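The bus to Grevton left at 15 minutes past seven, and at half past six Savita was still in her aunt's kitchen with her hair down.

She had washed it the night before and gone to bed without braiding it. By morning the back had pulled itself into one solid mat, low down near the neck. She tried her fingers first. Then she tried the comb from the bathroom, and the comb lost 2 teeth.

"Sit," said Shakuntala. She turned a chair around and put a cup of tea where Savita could reach it. Then she went down the hall, and Savita heard drawers opening, one after another. When her aunt came back she had the pink brush, the one with the gaps in the head. It had been in the house since Savita was in middle school. She had thought it was thrown out.

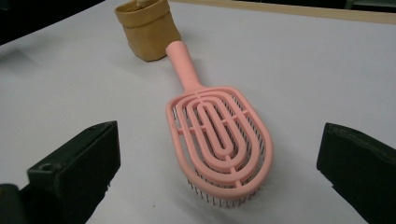
Start at the ends, Eluned called from the stairs, and don't let her start at the top, she always starts at the top.

"I do not," said Shakuntala, and started at the ends.

She held the hair tight in her fist above each knot so that it wouldn't pull. She worked up an inch at a time. Every so often she stopped and picked the loose hair out from between the pins and laid it on a paper towel. Savita drank the tea. Outside somebody was scraping a windshield.

"Do you have money?"

"I have 400."

"For the month?"

"Until I get paid."

Shakuntala didn't answer. She did the last part, behind the left ear, and it hurt, and Savita kept still. Then the brush went from the crown to the ends without catching.

Her aunt braided it quickly and snapped on an elastic. She wiped the brush with a dish towel, unzipped the side pocket of the suitcase and pushed it in beside the socks.

"That's yours," Savita said.

"I have short hair now," said Shakuntala. "Get your coat."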